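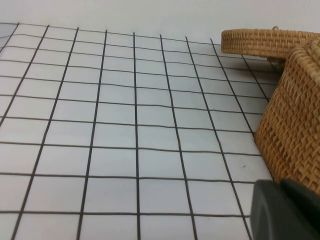 The recipe card used in school and community kitchens has changed little in a generation, and the Miswood Food Society believes that it should now be revised. Most cards still give quantities in cups, spoons and handfuls, with oven settings left to the judgement of the cook. Such directions serve an experienced person well. They serve a beginner poorly, particularly where a dish must feed a large table. A plain grid of dark lines on a white ground, ruled in rows and columns, would be a better starting point for any card: ingredients down the side, number of portions across the top, and a weight in grams in every cell.

The Society put this proposal to its members in January. Objections came chiefly from the Mustport branch, which holds that weighing discourages cooks from tasting as they go. We respect that view but do not share it. A cook who has weighed the flour correctly is free to attend to the seasoning.

There is also the matter of waste. A stew prepared for five and served to two leaves a good deal in the pot, and few of the older cards offer any advice on reducing the quantities. We therefore ask that kitchens using the Kusance collection adopt weighed recipes when their cards are next reprinted. Scales should be provided at the same time.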